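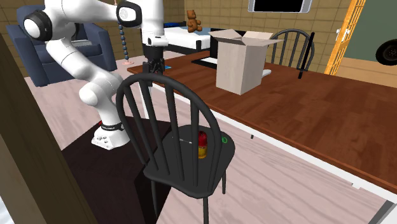 Monday

Up at six to get the post read before the surgery. Most of it was about the bus again. The 60 is to stop running through Wullby after the end of March, and the letters have gone from polite to cross in a fortnight. I answered the ones I could and put the rest in the blue folder for Abdelilah.

Drove over to Trirkham for half past nine. The library had given us the back room because the front one has a leak, so people had to come through the children's section and past the returns desk. A man with a planning complaint waited with his coat on the whole time and then told me it could have been a letter. He was probably right. It concerns an extension two doors down from him, and all I can do is write to the planning officer and ask when it goes before members. I told him so and he seemed content enough.

After him a mother and her grown-up son about his housing transfer. They have been on the list for four years. I took down the reference number and the name of the last officer who rang them. The son did most of the talking. He has a job at the Hudelum depot on early shifts and no way of getting there once the bus goes, so that is two matters in one family and I have written them up separately, or one of them will get lost.

Then a lull, which I used to go through the council papers for Thursday. The bus item is number 7 on the agenda, after the school roof and before the burial fees. I had hoped for higher up. People will be coming in from Wullby to sit in the gallery, and if the roof takes as long as it did last time they will miss the last 60 home, and I shall hear about it. I have asked the clerk whether the order can be moved. She said she would ask the convener, and that he doesn't like moving things.

The petition came in at noon. Mrs Tawfik from the post office brought it in a carrier bag, each sheet signed on one side only as the rules ask. It stands at 428 names, and she says there are two more sheets at the garage. I signed for it and gave her a copy of the receipt. She wanted to know if it would change anything. I said the officers have to report on any petition over the threshold and that the report is public, and beyond that I couldn't promise. She said that was what the last councillor told her about the public toilets.

Lunch was a cheese roll in the car. Rain on and off.

Abdelilah Tazi rang at two. He has been through the operator's figures and thinks they have counted the school holidays in with term time, which drags the average down. If he has it right, the morning run carries roughly a third more people than the report says. I asked him to put it on one side of paper with the sums shown, nothing clever, and send it to me tonight. He has worked in my office since the autumn and I still have to tell him to go home. Before this he was in the housing department at Hudelum, and he knows which extension to ring there, which saves us days.

Group meeting at half past four, by telephone. It went on too long. We agreed to back a motion asking for a six-month delay on the bus, with the cost to come out of the transport underspend. Two of our own are not keen. One of them thinks a small community bus would be cheaper and wants that looked at first. I don't mind it being looked at so long as the 60 is running in the meantime, and I said that. We left it that I would move the motion and she would speak on the community bus afterwards. I would have preferred a seconder who agreed with all of it.

Wrote the first draft of my speech after tea. It came to five minutes and I am allowed three. Took out the part about when the route began, though I was fond of it - my father drove it for two winters when they were short of men. Kept the hospital appointments, the depot shifts and the figures, if Abdelilah's figures stand up. They came through at twenty to nine. I went over them twice with the calculator and could find nothing wrong, so they go to the officers first thing with a request for a reply by Wednesday noon.

Still to do: ring the planning officer, write to housing about the transfer, chase the clerk about the agenda, collect the two sheets from the garage, get the other pair of shoes from the mender.

Bed at eleven. Wind getting up.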